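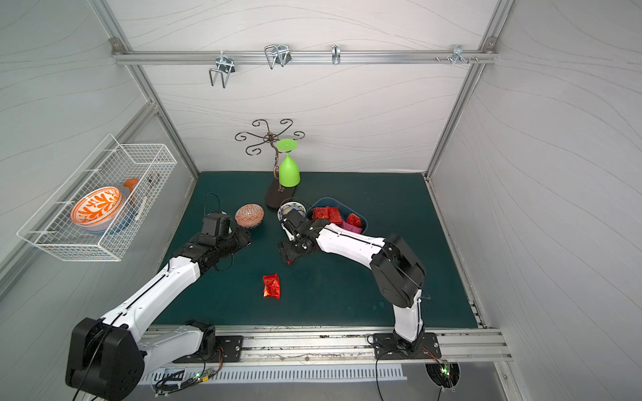

# Chapter 3: Hanging and Standing Storage

Small household items are stored in one of two ways: suspended from a support or resting on a surface. The choice depends on the shape of the item, its weight, and how often it is used.

## 3.1 Terms

A **rail** is a horizontal bar that carries hooks. A **stand** is a freestanding support with a base and one or more arms. A **basket** is an open container, fixed to a wall or set on a shelf.

## 3.2 Stemware

A wine glass is hung by its foot, with the bowl pointing down. The arm of the stand must be narrower than the foot and must leave clearance for the stem. Joshi and Derese call this the inverted position, and the term is used throughout this book.

## 3.3 Bowls

Bowls of unequal size may share a basket. A bowl that rests at a tilt on another is *stacked* but not *nested*. Nesting requires that the upper bowl sit level inside the lower one. Problems 1 and 2 at the end of the chapter apply this distinction.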